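Packaging Materials and Processes
Unit 4: Closures, Neck Finishes and Seal Integrity
Instructor: Zamfira Mihăilă

Reading before class: Chapter 6 of the course reader, sections on thread profiles and torque. Bring the worksheet from Unit 3.

4.1 Terms

The finish is the part of a container that receives the closure. The name comes from glassmaking, where the mouth was the last part to be formed. In plastic bottles made by injection blow molding the finish is molded first, and the body is blown afterward, but the word has stayed.

The main dimensions of a threaded finish are written with single letters. T is the outside diameter across the threads. E is the outside diameter of the neck wall without the threads. I is the smallest inside diameter of the opening. H is the height from the sealing surface to the shoulder, or to the bead if there is one. S is the distance from the sealing surface to the top of the first thread, and it controls how far the cap turns before the threads engage.

The sealing surface is also called the land. Its width and flatness matter more to leakage than the tightness of the threads. A cap that is hard to turn can still leak if the land is notched or out of plane.

4.2 Shoulder and neck

The shoulder carries top load from the neck into the side wall. A steep shoulder passes the load down with little bending. A flat shoulder bends under the same load and may buckle at the outer radius, where blown walls are often thinnest. Small corner radii make this worse, as the material has to stretch farther to fill the mold. 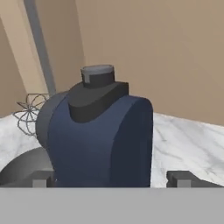 Fig. 4.1. Container form with rounded shoulder, collar, short neck and circular lid (rendering).

Neck height is set by the closure. The skirt of the cap needs clearance above the shoulder at full application torque. If the skirt touches the shoulder first, the torque reading rises while the liner stays under-compressed. This fault is called bottoming out, and it is easy to miss in a line check that records torque only.

4.3 Liners and torque

A liner is a soft disk held inside the cap. Foamed polyethylene recovers well and tolerates small defects in the land. Pulp board with a facing is cheaper but takes a permanent set. Linerless caps seal with a molded fin or plug and need closer control of I and E.

Application torque is the torque used to put the cap on. Removal torque is the torque needed to start it turning off. Removal torque is normally lower and falls during storage as the liner and threads relax. Always state the time between application and removal when reporting it.

Worked case. The Livivari trial used 894 filled bottles with foam-lined caps. After storage, 6 bottles leaked when laid on their sides.
Leak rate = 6 / 894 = 0.0067, or 0.67 percent.
Removal torque on the leaking bottles was within the limits for the lot. The land was then checked under magnification, and the parting line was found to stand proud of the surface. The correction was made to the mold, and the torque setting was left alone.

4.4 Assignment

1. Sketch a threaded finish and label T, E, I, H and S.
2. Explain why removal torque cannot serve as the only leak test.
3. Using the Coruvano data sheet, plot removal torque against storage time for the 20 samples. Mark any sample that falls below the lower limit.
4. State which dimension you would change first to correct bottoming out, and in which direction.

Answers to items 2 and 4 should be no longer than a paragraph each. The December test allows 90 minutes and covers Units 1 through 4.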